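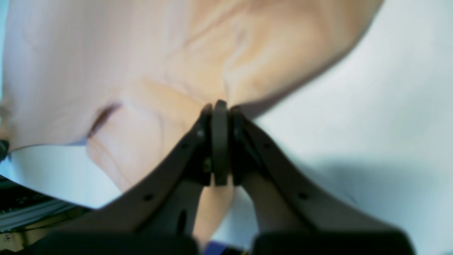 Who writes the rules for a robot that folds your towels?

I've spent a good part of this winter reading a rulebook about cloth. It runs to 40 pages, it's called the Okedari Guide, and I promise it's more fun than it sounds (well, the middle bit is).

The guide is a shared set of house rules for anyone building robots that handle fabric. Three small outfits, Selley, Ronside and Polat, got together over it because they were fed up with being unable to compare results. One lab's "successful fold" was another lab's crumpled heap. So they sat down and argued, and by December they'd collected 237 comments on the first draft. Melahat Çetinkaya, the editor, read every one of them.

"People think the fight will be over safety," she told me over a very large pot of tea. "Safety took us an afternoon. We spent weeks on what counts as holding something."

I laughed, and then I looked at a gripper with a bunch of peach cloth between its fingers, all the folds running in towards one point, and I saw her problem. Is that a grip? It looks like one! But the guide wants to know how far you can lift, how long you can wait and how much cloth is allowed to creep out before you have to call it a slip. Their answer is a pinch that survives a lift, a pause and a gentle turn of the wrist, in that order, with the cloth still off the table at the end.

My favourite section is the one on twists. Cloth loves to twist, as anyone who's wrestled a duvet cover will tell you, and a length that has roped up on itself behaves nothing like a flat one. Early drafts treated a twist as a failure. Ronside objected, quite loudly I gather, and the final wording lets the robot carry on so long as the twist is written down in the log.
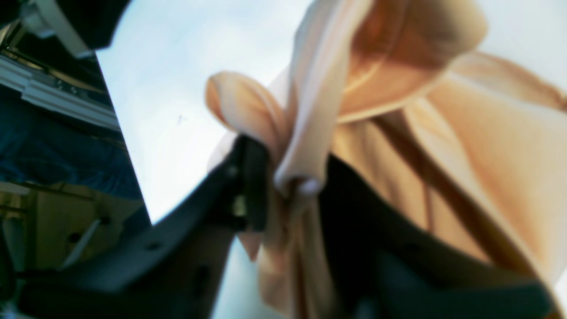
Page last changed: February 2026

Then there's the business of fingertips. Clean them before each session, says rule 14, and check the screws while you're there. I asked Melahat whether people really need telling. She went and fetched a folder of trial reports, 687 of them, and showed me how many had the cleaning box left blank. Quite a lot! She's since moved that box to the top of the form.

I do have grumbles. The guide is very good on grip and rather thin on people. There's a page about keeping your hands clear while the arm is moving, and a sensible line about stopping it before you reach in to straighten the cloth, but I'd have liked more on who gets to press stop. Anyone in the room, surely? Selley already works that way and Polat is thinking about it.

I'd also like plainer words. "Deformable item" is in there far too often, and it means a tea towel. Melahat says she's fighting that one and has got rid of nearly 40 so far.

The next draft will deal with two-handed folding, and she's already dreading the post.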